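Lowther Oval Basket with Produce Set

Sold by Greltalgate. Item 676. Page revised March 22, 2023.

We don't write many kind words about play food. Most of it is bright, light and shaped like something a child has never been served. We list the Lowther set anyway, with reservations, and you should read them before you order.

The set is a shallow woven basket and a small group of produce pieces. Pullier, the distributor, calls it "market fresh" on the carton. We would call it a basket and some pretend vegetables, and that's how we price it. 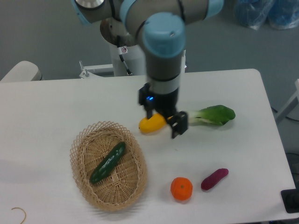 The basket is the better half of the purchase. We've had one on the display table since February and people pick it up before they touch anything else. The sides are low, so small hands get in and out without tipping it over, at least most of the time. Pullier claims it is "suitable for kitchen use." We wouldn't put bread in it without a cloth, and we wouldn't leave it under a dripping tap to see what happens.

Openwork rims catch on things. Sweater cuffs, mostly. If you plan to hang the basket or carry it by the edge, buy something with a handle. Lowther makes one and it costs more.

Now the produce. Hermenegildo Huerta, who does our buying, turned this line down 2 times before agreeing to a trial order, and his complaint was always the same: the pieces aren't to scale with each other. He's right. If a shopkeeper's tray of true-to-life vegetables is what you want, look at the Lornerbridge line and bring your wallet. 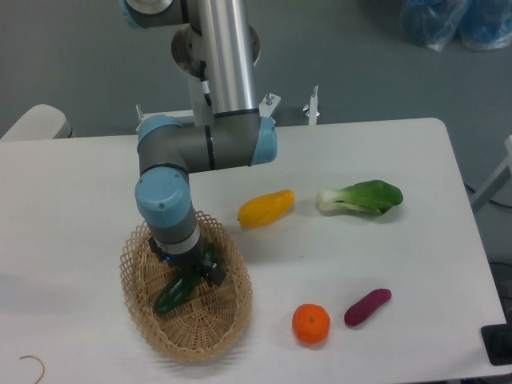
Storage is where the sales talk gets ahead of the product. The carton says everything "tidies away in one basket," and we have our doubts. Set the cucumber in on a slant, the way it's lying there, and it has taken a good part of the floor for itself. The rest will go in if you pile it, but a shallow basket doesn't hold a pile for long. Expect to pick things up off the rug.

Cleaning is simple enough for the produce. Wipe with a damp cloth and dry. The instruction leaflet suggests soaking the basket, which we'd ignore. Use a dry brush on the weave and leave it at that.
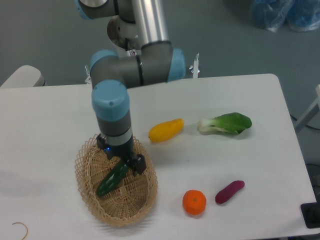 Cucumber in the basket; mango, bok choy, tangerine and sweet potato on the table.

About that yellow piece. Customers have written in to ask whether it's a mango, a squash or a pepper. The leaflet says mango. Call it what you like, the child will. We don't take returns on the grounds that it was expected to be something else.

The bok choy is the one we'd defend. It's a change from the usual carrot and tomato, and the pale stems and dark leaves make it easy to name across a room.
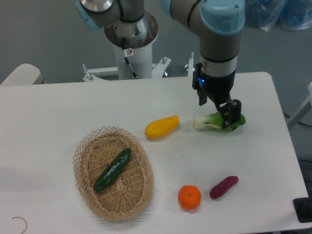
Bok choy, light stems to the left, leaves to the right.

Ordering
Shelf code: 156
Returns: within 14 days, unused, in the carton
Single replacement pieces: not offered. We've asked Pullier and will ask again.
Gift wrap: no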